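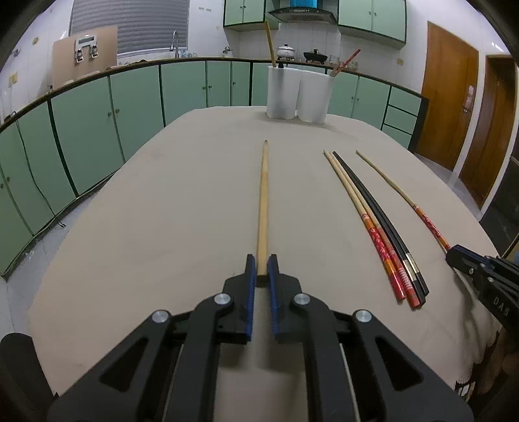 *Fig. 1. Recogida de palillos en una mesa de cocina con pinzas de mano. Al fondo, el recipiente blanco de dos vasos.*

## Tema 6. Leer una oferta comercial: el kit de pinzas de Velport

Apuntes de Deisy Quintero para la asignatura de Automatización de Servicios. Septiembre de 2023.

Velport vende un paquete con dos pinzas de mano, licencia de software y formación para el equipo. La promesa del folleto: una persona hace la tarea con las pinzas, el sistema registra los movimientos y un brazo los aprende «en una tarde». Conviene leer esa frase despacio. ¿Qué tarea, qué brazo, cuántas repeticiones? El folleto no contesta a ninguna de las tres.

### 6.1 Por qué palillos

Un palillo es largo, delgado y rueda. En la figura 1 los dos dedos, de bordes interiores azules, sujetan uno de madera lisa a lo largo, con la punta hacia delante. Cogerlo así es una cosa; orientarlo hasta la vertical y meterlo en un vaso es otra bastante más difícil, y la oferta mezcla ambas bajo la palabra «manipulación».

Fíjense también en la mesa. Sobre el mantel beis hay palillos de colores distintos, uno de ellos negro brillante, y tres están muy juntos. Separar uno de sus vecinos es justo el caso que un vendedor suele dejar fuera de la demostración.

### 6.2 Lo que dice el presupuesto

- Duración del contrato: 21 meses, sin salida anticipada.
- Sesiones de formación incluidas: 3.
- Tasa de acierto anunciada: 90 %.

El último dato es el que más se repite y el que menos vale tal como está escrito. No se indica si un palillo que se cae y se recoge de nuevo cuenta como acierto. Tampoco se sabe si el mantel, la luz y el recipiente eran los mismos al grabar y al evaluar. Sheyla Espinoza pidió el protocolo de ensayo en febrero y recibió unos 19 folios de material publicitario – ni una tabla.

Clidero ofrece algo parecido, más caro y con el protocolo publicado. Eso no lo hace mejor producto, pero al menos se puede discutir con números delante. De Prinach solo tenemos la ficha técnica y la dejo fuera de la comparación.

### 6.3 Costes que no aparecen

Las horas de la persona que maneja las pinzas. La revisión de grabaciones defectuosas. El brazo, que se compra aparte y para el que Velport «recomienda» un único proveedor, Tuominen. Y el recambio de los dedos, sin precio en ninguna página.

### Para la próxima clase

Redacten una carta de una página a Velport con las condiciones de ensayo que exigirían antes de firmar. Definan qué es un intento, qué es un fallo y quién lo anota. Las cartas que pidan «más información» en general se devolverán sin corregir.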